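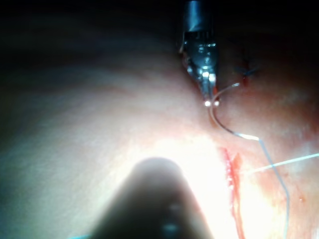 Hadiza Ogbonna

Progress report to the Petura fund, second period
Suturing practice program, Tandulbridge skills room

This report covers the work since the room opened for regular sessions in December. The first report dealt mainly with setting up, so I have kept that part short and spent most of the space on the stitching itself and on what we have used.

Sessions

We now run sessions on Monday evenings and on one other day that changes with the trainees' shifts. There are 7 trainees on the list. Two of them, Efe Bassey and Teodoro Jaramillo, have finished the basic set and moved on to closing longer incisions. The others are still on single interrupted stitches. Pallavi Vishwakarma teaches most sessions and Suleiman Ajayi looks after stock, tissue preparation and the logbook.

By the end of the period the logbook showed 2913 stitches placed and tied. Stitches that were pulled out before tying are not in that number. We did not record them at first and have started to now, in a separate column.

Each trainee works on a straight incision made ahead of the session by Suleiman. We tried letting trainees make their own and stopped, as the depth varied too much and Pallavi ended up marking the cut instead of the closure.

What has gone well

Knots are better. In the first period the most common note in the logbook was "loose second throw," and it now comes up much less. Pallavi has everyone tie on a practice cord for the first part of the evening before they touch tissue, and she thinks this accounts for most of the change. Tails are also being trimmed to a more even length.
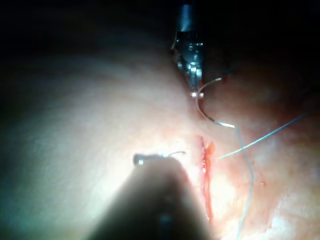

Thread handling is still the weakest area and will take up most of the teaching time next period. Trainees tend to watch the needle and lose track of the strand behind it, so slack builds up beside the incision. It is easy to see how this gets confusing: a thread running down from the end of the needle can lie right across another strand pulled straight from the side of the cut, both of them much the same blue-gray, and the trainee has to know which one to pick up before the next pass. Pallavi now asks people to stop and name the strand they are about to pull. It slows the session down and we are keeping it anyway.

Needle grip is the other point we are working on. Several trainees hold the needle too close to the sharp end and then run out of arc partway through the bite. Teodoro has written a one-page sheet on where to take hold and how to turn through the curve. It needs one more edit and then it will go up on the wall.

Supplies

We used 87 packs of suture, which is more than planned. Part of this was waste from the early sessions, when packs were opened for each trainee whether or not they got to them. Suleiman now hands them out one at a time. The order placed with Skasen arrived in full. The Escobar order was short by 2 boxes and we are waiting for the rest – it has not held up any sessions so far.

Tissue supply has been steady. Storage is tight, and if the group grows we will need a second refrigerator. I am not asking for that in this report, but it will probably be in the next budget.

Changes to the plan

The original plan had running closures starting this period. We have moved them to the next one for everyone except Efe and Teodoro. There is no change to the total budget or to the end date.

Next period

Weekly sessions continue as now. Pallavi will assess all trainees on a full interrupted closure, with scores for spacing, knot security and tail length. Suleiman will send the complete stock list and a copy of the logbook separately.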